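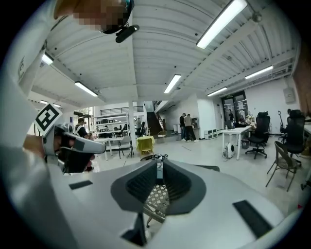
Figure 1. Hand-held gripper with two dark rubber fingers, above a patterned tile floor.

3.2 What people poured, and why I stopped arguing with them

I went into the cider tastings sure that sweetness would decide everything. My old notes said so, my friends said so, and every shop shelf I've ever stood in front of seems to be arranged that way. So I set up the September sessions around it: a dry, a medium and a sweet bottle from each maker, poured blind, with a plate of bread and mild cheese in the middle of the table.

The makers were Flaviritz, Prindonow and Kuroda. I picked them as they all press their own fruit and all sell a still cider as well as a sparkling one (harder to find than you'd think!). Wen-hsiung Leung did the pouring in the next room so I couldn't peek, and he kept the key to the bottles folded up in his pocket until the last sheet came back.

We had 13 tasters. None of them work in drinks, though a couple make their own beer at home and were pretty vocal about it. Each person tasted in two sittings, with a long lunch between, and wrote down whatever came to mind before giving any kind of score. I didn't hand out a word list. I've used those before and people just circle "apple."

Well, sweetness came up a lot less than I expected. What people kept writing about was the finish, and mostly whether it left their mouth feeling rough. The dry Prindonow got called "tea," "cold tea" and, on one sheet, "the bag as well." The same people who wrote that often asked for more of it once the cheese went round, so I don't read it as a complaint. Tannin is doing what it does in red wine there, and food softens it.

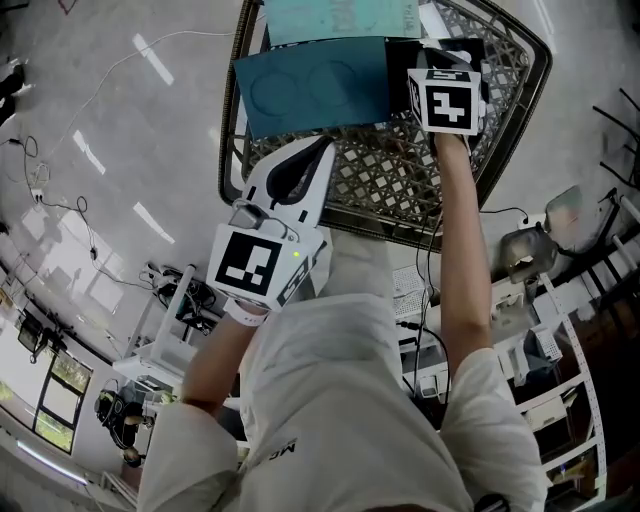 Figure 2. White hand-held gripper with a patterned marker cube, beside a large gray plastic basket on the floor.

Bubbles were the other surprise. I had assumed the sparkling ciders would win on cheerfulness alone, and at the first sitting they did. By the second sitting the still Kuroda had crept up on them, and several people changed their minds in writing, with arrows. I left the arrows in when I typed up the sheets. My guess is that fizz makes a great first impression and then gets a bit tiring next to a quiet drink with some weight to it, but I'd want to run the order the other way before I said so with a straight face.

One thing I'd do differently is temperature. The Flaviritz bottles came out of the fridge last and were colder than the rest, and cold hides a lot of smell. Two tasters wrote "nothing on the nose" for the medium, and I think that's on me and my fridge. I've kept their scores in the totals but I wouldn't lean on them.

Filed under: Cider & Perry, Tasting Research
Search this site
3 comments
2 shares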